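Colcha Mevero, cama grande

La Mevero lleva en mi tienda desde que abrí Naldale y sigue siendo la colcha que más me piden. La tengo también en casa, así que os hablo de ella con conocimiento de causa (y con cariño, no lo voy a negar).

Lo primero que me preguntan siempre es si cansa. Tiene bastante dibujo, sí, pero los tonos son suaves y se dejan combinar con casi todo. Yo le pongo fundas lisas y ya está, la cama parece hecha con ganas aunque la haya estirado en dos minutos antes de salir corriendo.

Lo segundo: si aguanta el trote. La mía hace de cama, de sofá y, sobre todo, de mesa de doblar ropa. Ahí vuelco la colada entera, extiendo las camisetas y las voy apilando, ¡que para eso es la superficie más grande del piso!

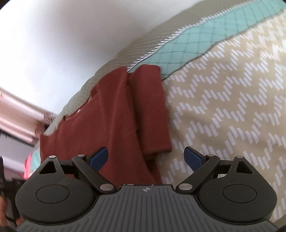

Textil hogar > Dormitorio > Colchas estampadas

El fondo beige va con rayitas blancas cortas que forman zigzag, y luego está la banda en turquesa menta con su rejilla fina de rombos oscuros, rematada con un ribete estrecho en blanco y negro que imita un cordón. Ese ribete es mi parte favorita. Con una prenda rojo teja encima el menta resalta muchísimo, y desde que me di cuenta ando buscando cojines de ese color para el dormitorio.

Composición: 80 % algodón, el resto poliéster
Lavado: a máquina, hasta 36 grados, con colores parecidos
Secado: mejor al aire, a la sombra
Plancha: templada y por el revés

Un consejo de usuaria: sacudidla bien al sacarla de la lavadora y tendedla doblada por la mitad. Yo casi nunca la plancho.

Si preferís algo más liso, mirad la Hoani, que tiene el mismo tacto y viene en arena y en gris. Y para quien quiera más peso en invierno está la Preleck, acolchada, que vuelve en agosto porque ahora mismo la tengo agotada.

Los pedidos salen del almacén antes de las 12 si me escribís la tarde anterior. Para cambios, guardad la bolsa de tela en la que llega, por favor, que las reutilizo todas.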